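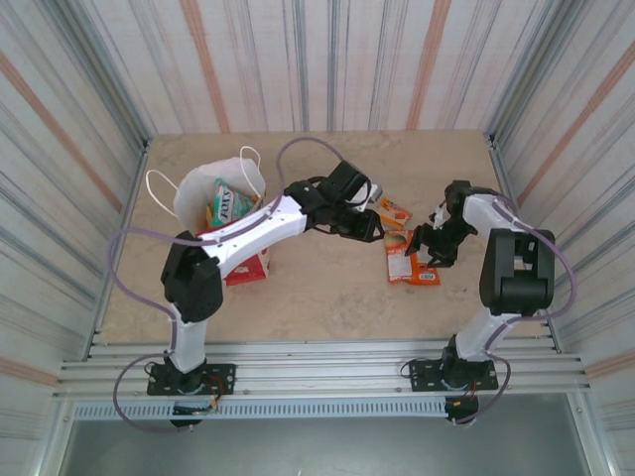

Snack bags from Clesside: your questions

I get the same handful of emails every month, so I've put the answers in one place. If yours isn't covered, drop me a line and I'll add it!

What do I get in a bag?
A mix of savoury and sweet packets, all sealed by the maker. I change the mix when I get bored of it (or when Mieke at the Vesbridge shop tells me she's bored of it, which happens more often).

Can I choose what goes in?
Up to a point. You can tell me what you don't like and I'll leave it out. I can't do a bag of one single flavour — I've tried, and I end up with a cupboard full of prawn cocktail.

How do you pack them?
Heavy things at the bottom, crisps on top, and I never tie the handles tightly. A tight knot squashes the top packet and you end up with crumbs. If you're packing your own for a school trip, do the same and stand the tall packets upright.

Are the bags all right for allergies?
Please read the label on every packet. I don't make any of the food, and recipes change. Mention allergies when you order and I'll ring you before I pack anything.

Can I have a paper bag instead?
Yes, just say so. They're 25p extra and not brilliant in the rain.

Do you deliver?
To Clesside and Kiltirley, yes. Anywhere else, you'll need to collect from Vesbridge before 6pm.

What's the biggest order you've done?
203 bags for a sports day in July. Jhun helped me and we were still at it past midnight, so please give me 22 days' notice for anything like that again!

Can I send packets back?
Unopened ones, yes, as long as they're still in date.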